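2020-08-28 – cell 2 notebook, kitting bench

Reset the sim twice before coffee. Second time was my fault, had the old table height in the config from April. Fixed, commited, told Efren.

Where we are: the arm does the pick part of the kitting job. Small parts off the table, into the tray, tray goes to assembly. The people part is still everything else – opening bags, checking the revision letter, deciding what to do when a bag is short. I keep having to say this to the front office. They saw the word "automated" on the Brescombe slides and now think the bench runs by itself.

Overnight batch in sim: 1,000 picks, 53 misses. Of the misses, 22 were the thin flat parts. Gripper closes, part slides, fingers meet on nothing. The cubes are fine. Cubes have been fine for weeks, I should stop reporting on cubes.

Tried lowering the approach by a hair for the flats. Better on paper, but then it wants to touch the table and the force limit trips. So no. Next idea is to have the person at the bench lay the flats over a raised edge so there is something to grab. Efren Dela Peña hates this and I see why. His words, more or less: "so now I set the table for it." He has kitted by hand here longer than I've had a badge. If the fix for the robot is that he does an extra step per kit, we've moved the work to him and called it a gain.
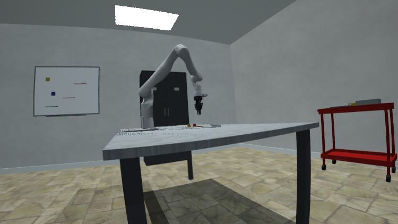 Went over the shift change with Efren and the Tuhiwai line lead after lunch. Notes so I don't lose them:

Hands hurt less. Three of the kitters said so without being asked. The pinching of small parts was the worst of it and that's the piece the arm took.

Pace is the complaint. By hand you could get ahead, put six kits on the cart, go talk to somebody, come back. Now the arm asks for the next bag when it wants the next bag. Lead says people are skipping the short break without noticing they skip it. Needs a buffer – let them load several bags ahead and walk off. That is a software change and it's mine. Putting it above the flats problem.

Nobody trusts the count on the screen. They recount the tray. Fair, it was wrong for two days in the first week. Recounting eats most of the time we save. Don't tell them to stop, fix the display so it shows which pick missed, not just a total. Efren asked for this last month and I wrote it on a sticky note, which is gone.

Training: the Rekis people offer a course for the operators. Slides only, as far as I can tell. Lead wants her people to be able to jog the arm and clear a fault themselves instead of calling me. Agree. I would rather teach four of them in sim first, they can crash it as much as they like in there and it costs a reset. Efren first if he wants it. He said maybe.

Also he asked straight out if the second bench is going. Told him what I know: Pumel order is 112 kits a day through the fall and both benches stay for that. After that I don't know. Said I'd ask and not guess. Have to actualy ask.

Afternoon: reran the flats with the slower close. 20 minutes wasted on a wrong path, then a proper run. A little better, still not shippable. Saved under flats_slow, don't overwrite it please.

Compared sim to the real bench on cycle time. Sim is nearly two seconds quicker per pick, every pick. Think it's the settle time after the move, we have it at zero in sim and the real arm needs a moment. Means the savings number in the Brescombe deck is too good. Wrote to them, short mail, no reply yet.

To do
– input buffer, start with four bags, make it a setting
– missed pick list on the bench display
– settle time in sim, then redo the savings number
– ask about bench two after the Pumel order
– sim seats for the kitters, two at a time, on the clock and not on their lunch
– flats: try different finger pads before asking anybody to prop parts up by hand

Pads are on order. Efren has an old set in his drawer he thinks will fit, will try those first thing.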